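Trerndale Trip Talk > Regional Travel > Coast and Backwater

Topic: Two nights in Nasstead, cabin or motel?

marshhen_2
We have two nights in Nasstead in July and can't decide between the rental cabins on the back channel and the motel by the highway. Two adults, one kid who is nine and will fish until somebody makes him stop. We'd like to eat out both nights and take one of the boat tours. The cabin is 239 for the two nights with the cleaning fee in it. The motel is a bit less but has no kitchen and no dock. Anybody stayed at either one lately?

oldskiff
Cabin. The dock alone is worth it with a kid that age. He can catch croaker and little catfish off the end of it all evening and you can sit on the porch. Bring your own bait bucket, the ones in the cabins are cracked.

Rt19Driver
I'd go the other way. We did the cabins last summer and the bugs were bad enough that we didn't use the porch after six. The motel is plain but the air conditioning works and you can walk to Todorova for supper. From the cabins you have to drive everywhere, and the channel road has no lights on it.

oldskiff
Bugs are bad everywhere down there in July. The motel has a parking lot, so you get the bugs and a view of trucks.

Rt19Driver
You can close the door on a parking lot. Anyway she asked for opinions and that's mine.

pelican_pam
Todorova is good but get there early. It fills up by 5:30 on Fridays and they don't take names. The fried shrimp plate is big enough for an adult and a kid to split. Their gumbo is the thin dark kind, with potato salad on the side if you ask. My husband puts it right in the bowl.

gumbo_no_okra
Thin dark gumbo is the correct kind. The place across from the boat launch makes it thick and I wouldn't go back.

pelican_pam
I like that place! Different gumbo, that's all. The bread pudding there is better than Todorova's too.

marshhen_2
Thanks, all. Leaning cabin. What about the boat tour? I see one in the morning and one at sunset, both from the town landing.

quietwater
Morning. It's cooler and the birds are out. We saw spoonbills and an alligator on the left bank before we had even cleared the landing. The sunset one is prettier but it runs long, and our kids were asleep on the bench before we turned around. The boat holds 19, so book ahead. The trip is supposed to be 90 minutes and ours was closer to two hours.

Rt19Driver
Agree on the morning. Sit toward the back if you don't want spray.

oldskiff
Sit toward the front if you want to see anything.

keysinthebowl
I've rented a cabin on that channel four times. Some things from the welcome binder that people miss: checkout is 10, fish get cleaned at the table on the dock and never in the kitchen sink, and you're expected to sweep and take your trash to the bins at the road. The door codes are on a Lastix keypad that takes a second to wake up, so press a number and wait before you type the whole thing. There's no grocery on that side of the bridge. Stop in Trerndale on your way down for ice and breakfast food.
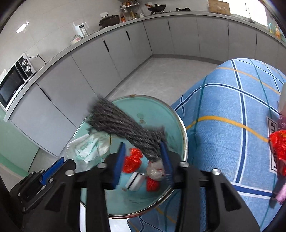

marshhen_2
Does my nine-year-old need a fishing license to fish off the dock?

keysinthebowl
Kids that age don't, but you and your husband will if you pick up a rod. Buy them online before you leave home. The signal on the channel is poor and the bait shop doesn't sell licenses anymore.

quietwater
The bait shop still has the best live shrimp though. They open at 5 and on a weekend they can be sold out by 8.

gumbo_no_okra
Frozen works fine for croaker. I wouldn't get up at 5 on vacation for a croaker.

oldskiff
I would.

marshhen_2
Booked the cabin and the morning boat for Saturday. We'll try Todorova the first night and the place by the launch the second. I'll post how the fishing went when we get back.

Rt19Driver
Pack bug spray. Get the 30 percent kind, the wipes don't do much.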